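Grotov Park paths and benches - readme

Quick notes so people stop emailing me the same questions. Will tidy up later. Emlyn Parri

What it is

A list of every bench, gate, tap and bit of path in Grotov Park, plus the strip of woodland on the Modise side. Started as a thing for my mum, who wanted to know where she could sit down between the pond and the café. Grew a bit.

59 benches in the current version. The September walk is in, the one before that is in but patchy near the bowling green, where it was raining and my notes went to mush.

Files

benches.csv - one line per bench. Name if it has a plaque, which way it faces, shade at midday, back or no back.
paths.csv - surface, slope, whether a pushchair gets through. Slope is by feel, not measured.
gates.csv - opening times as painted on the gate. The Sonard Road gate says 9 but is often open before.
notes.txt - everything that didn't fit. Read it before you complain.

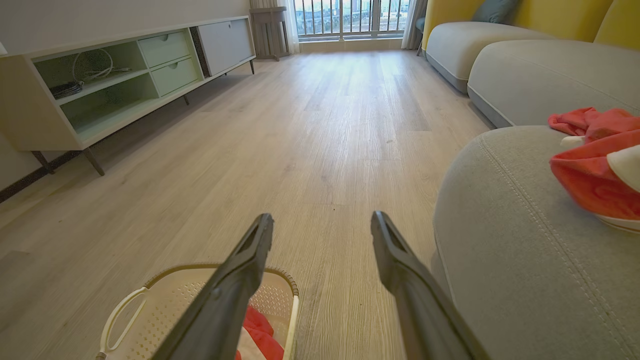
Shade is the column people get wrong most. "Half" means half the seat, so one person in the sun and one out of it. It does not mean shady half the day. I might rename it.

Facing is where you look when you're sat down, so a bench marked W gets the evening sun in your eyes. Two benches have no back and you can sit either side, those are marked "both".

Known problems

- Modise woodland paths move about. People cut the corner by the fallen beech and the old line grows over. Treat as a rough guide.
- Plaque spellings copied as they are, mistakes and all. Please dont correct them.
- The tap by the Fultis playing field is listed as working. Was working when I tried it.
- No toilets yet. On the list.
- Ducks not included, stop asking.

Using it

Do what you like with it, print it, put it on your phone, hand it out at the library. Say where it came from. If you change things and pass it on, change the name aswell so I don't get the blame.

Sending fixes

Bench name or nearest gate, what's wrong, and the month you saw it. A photo helps but isn't needed. I go through them in one batch after tea, so no reply for a while means I haven't got to it.

Next up: toilets, then the steps behind the bandstand.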